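Drirneck Community Help
Robotics and Automation > Kits and Rentals

Is the Ilwood hand-held gripper kit suitable for soft goods?
Asked in January by Programs Desk, Mazandarani Centre
Viewed 196 times

Our centre is considering a three-month rental of the Ilwood hand-held gripper kit for its household tasks program. The work consists of packing and unpacking small toiletries, chiefly tubes and flat packets, into thin drawstring or zip bags. The supplier's brochure discusses rigid parts at length and says very little about fabric.

We would appreciate advice on the following. Will the standard fingers hold thin, slippery material without bunching it? Is one unit enough, or should we budget for a pair? We have been quoted $160 per unit per month, and the budget must be submitted before the end of the quarter.

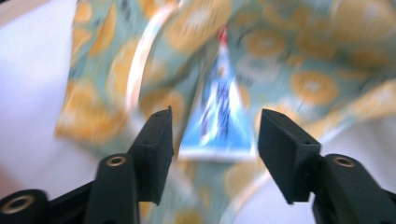 Please note that our operators are new to this equipment and will work in sessions of 30 minutes. We are not in a position to modify the fingers ourselves, as the rental agreement prohibits it.

3 answers

Answer from Reiko Sugiyama
Marked as helpful

I coordinated an evaluation of this kit for a training provider and can respond to both points.

With regard to thin fabric, the standard fingers are flat and they close squarely. They will take hold of a fold of material quite reliably. They are much less suited to picking up a single layer lying flat on a table, and new operators tend to close the jaws too early and come away with nothing. We asked our operators to approach a raised fold or a bound edge wherever one was available. Glossy bags were the most difficult item in our trial. Cotton pouches gave very little trouble.

With regard to quantity, I would recommend a pair. A bag of this type has to be held in one place while the contents are moved, and a single unit leaves the operator using a bare hand for half of the task. If your program requires that all handling be done with the tool, one unit will not meet the requirement.

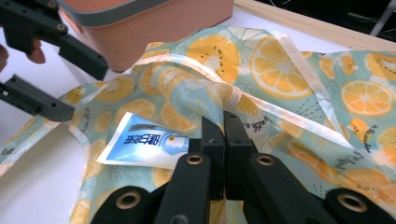

Rental Terms and Consumables

The agreement we signed treated finger pads as a consumable and billed them separately. Please confirm this with the supplier in writing, as the quotation you mention may cover the tool only. We also found the return inspection to be strict. Marks on the pads were accepted, but a loose screw in the linkage was charged as a repair. I would suggest that one staff member check the screws at the end of each day and initial a sheet.

Sessions of 30 minutes are reasonable. Our operators reported tired wrists when sessions went longer, particularly those with smaller hands.

Answer from Gasex Equipment Desk

We supply a comparable unit and would be pleased to provide a quotation. Softer pads are available on request. Kindly contact the desk during business hours.

Moderator's note: Suppliers are reminded that answers should address the question asked.

Answer from a member

I agree with the first answer for the most part, although we managed with one unit for a full term. It depends on the order of the work. We kept the basket beside the bag so that the reach was short, and we left the bag half open between items. It was slow. If I were preparing the budget again, I would ask for the second unit for the first month only and review the matter after that.
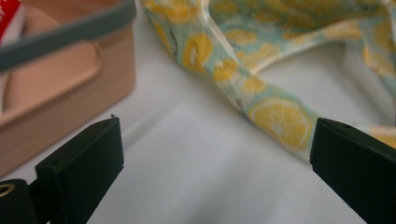
Ilwood kit: open fingers, with basket and lemon-print cloth behind.

I would also ask whether the supplier will exchange a unit mid-term. Ours had a stiff joint and the replacement took longer than we had been led to expect.

Comment from Programs Desk, Mazandarani Centre

Thank you for the replies. We will request a revised quotation for two units, with the finger pads listed separately.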